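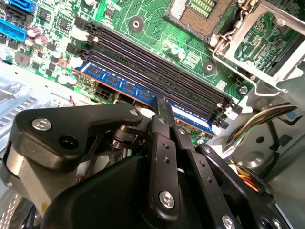 Upgrade the old desktop or bin it?
Hardware and Repairs > Desktops

gayan_w
The office desktop at our allotment society is getting on a bit. It runs the membership list, a spreadsheet of plot rents, email and a browser. That is all it has ever done. Lately it takes so long to open the spreadsheet that people go and put the kettle on.

It has a hard disk, the spinning kind, and 4 GB of memory. I can get it working for a small outlay or we can spend 700 on a new one, which is what the shop in Otport has quoted us. I would prefer to spend the money on the water pipes. What would you do first?

Gayan Wijesinghe

berkayk
SSD first. Any old desktop with a spinning disk feels slow whatever else is in it. Clone the disk over, swap the cable, done in an afternoon.

plotholder17
Disagree with the order. With 4 GB and a modern browser it will be swapping to disk the whole time. Put in more memory and you stop the swapping. Open the task manager with the spreadsheet and the browser both running and look at the memory figure. If it is near the top you have your answer.

berkayk
It will swap on an SSD too and hardly notice.

plotholder17
It will notice. I had a machine like that at work in Clulloreck. New SSD, same memory, and it still stuck every time someone opened a big attachment. More memory sorted it.

gayan_w
Checked this morning. Memory is at nearly full with the browser open, and the disk light is on more or less all the time. So you may both be right.

latrice_nt
Do both, they are cheap second hand. Before you buy memory find out which type the board takes. DDR3 will not fit a DDR4 slot, the notch is in a different place. The board's model number is usually printed somewhere between the slots and the processor, or there are free programs that will read it for you. Look up the manual and see which slots to fill first if you are using a pair. On a lot of four-slot boards it is every other one, but not all, so check.

Also check the rest of it is worth the bother. What version of Windows?

gayan_w
Windows 10.

latrice_nt
Then that is your real problem. If the processor is too old for Windows 11 you are putting money into something that won't be getting normal updates. It has people's addresses on it.

berkayk
Or put Linux Mint on it. Browser, email, LibreOffice. Runs fine on old kit.

rajitha
I look after the computer at a village hall and I would be careful with that suggestion. I did it, and it worked very well for me. The other 2 people who use the machine hated it. One spreadsheet had macros in it that had been written years ago by a man who has moved away, and they would not run. I ended up putting Windows back.

berkayk
Fair enough. Gayan, does yours have macros?

gayan_w
It has a button that works out the rent by plot size. So yes, I suppose it does.

plotholder17
A formula would do that. You don't need a macro for it.

gayan_w
I'm sure, but I would have to be the one who writes it.

prasanna_m
Has anyone mentioned refurbished? I bought an ex-office machine from a refurbisher for far less than 700. It came with 16 GB, an SSD and Windows 11 already on it, and a year's warranty. For what you do with it, that would last ages. Keep the old one as a spare with the disk wiped.

latrice_nt
Agree with Prasanna. That is what I would do with society money.

plotholder17
I still think it is a waste to get rid of a working computer over a stick of memory.

latrice_nt
I'd agree if it was only the memory.

gayan_w
Thanks all. I looked up the processor and it is not on the Windows 11 list. I will take the refurbished idea to the meeting on Monday. In the meantime I have backed up the membership list to 3 USB sticks, and one of them is at my house.

rajitha
Try opening the backup on a different computer before you rely on it.

gayan_w
Will do that tonight.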